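Search this site Enter keywords Go

Reading time: 4 minutes

Review: the Tusovar folding banner frame, after a season of vigils, marches and one very windy bridge

Our little climate group in Berivthorpe has been through a lot of banner poles. Bamboo, broom handles, a set of tent poles that Teresa Szulc's brother swore he would never miss (he missed them). So when we finally had a bit of money left over from the spring plant sale, I was given the happy job of finding something that would hold up our big "Keep the Erach Clean" banner without four grown adults clinging to the corners. I settled on the Tusovar folding frame, and I've now carried it to 9 events, which I think entitles me to an opinion!

First, the setting up. The frame comes as two uprights, a crossbar in three sections and a pair of fold-out feet, and the whole thing goes into a shoulder bag about as long as my leg. The sections push together and click. On my first try, in the hallway at home, I had it standing in the time it takes to boil a kettle, and I'm a person who has been defeated by deck chairs. Outside the water company offices at eight in the morning, with cold fingers and a crowd already gathering, it took longer, mostly on account of the little spring buttons, which are stiff and very small. I'd pay extra for bigger ones. Maja Ostrowski uses the end of a pencil on them and swears by it.
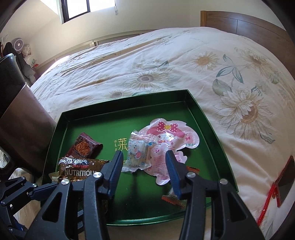 Can one person carry it on a march?

One person can walk with it for a short stretch if the banner is small and the air is still, but for a full-size banner you want two, one on each upright, and a third to swap in when somebody's arms give out.

Now for the wind, which is what everybody asks me about. In October we stood on the Chmielewska bridge for most of an afternoon, while the petition was handed over (631 signatures, and we were so proud of every one of them). It was blowing hard up the river the whole time. The frame bent like a fishing rod, and I'll admit I had my heart in my mouth, but it didn't snap and it didn't fold in on itself. The feet were another story. They are light, with only a small hook each for hanging a weight, and we ended up with someone standing on both of them. If you're going anywhere exposed, bring two bags of sand or some full water bottles, and please don't trust the hooks with anything really heavy, as one of ours has already opened out a bit.

The banner fixing is my favorite part. There are stretchy loops with a plastic ball on the end, the kind you see on market stalls, and they go through ordinary eyelets. You can put a banner up, decide it's crooked, argue pleasantly about it for a while and put it up again, all without untying a single knot. We've lost a couple of loops already (grass seems to eat them) but the hardware store sells the same sort by the handful.

I should say something about price. Ours was 200 with the bag included, and for a group our size that was a real discussion over two meetings. Teresa felt we could have bought an awful lot of bamboo. She has a point, and if you only go out once or twice a year I'd stick with the bamboo and spend the rest on paint. For us, turning out nearly every month through the river campaign, it has been worth it, and it has the great advantage of fitting on the bus. 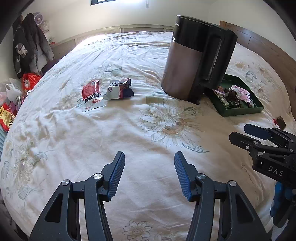
Niggles, since you asked

The bag zipper is the weak spot. It snagged on the second outing and has been temperamental ever since, and Maja has now put a row of safety pins along it. The instructions are one small sheet of drawings with no words at all, and the drawing for the feet is upside down, or else I was. The crossbar also leaves gray smudges on your hands and on a pale banner if you roll the two up together, so wipe it down with an old cloth first and keep the banner in its own pillowcase.

I wrote to the makers about a spare crossbar section and had a friendly reply in a few days. Spares are 29 each, which made me wince a little, but at least you can get them. The old poles went straight in the trash when they split, and for a group that spends its weekends talking about waste that never sat well with me.
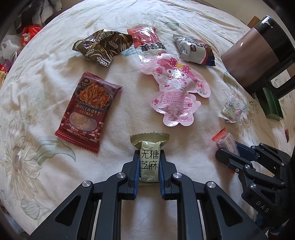

Sugar-free sesame, in the small green packet.

Would I buy it again? I would, with sandbags on the same order and a kind word to the makers about those buttons. If any neighboring group would like to try ours before deciding, drop me a line and we'll sort out a day when it isn't needed at the river. Bring your own pencil.

Contact us | Copyright Berivthorpe River and Climate Group | Back to top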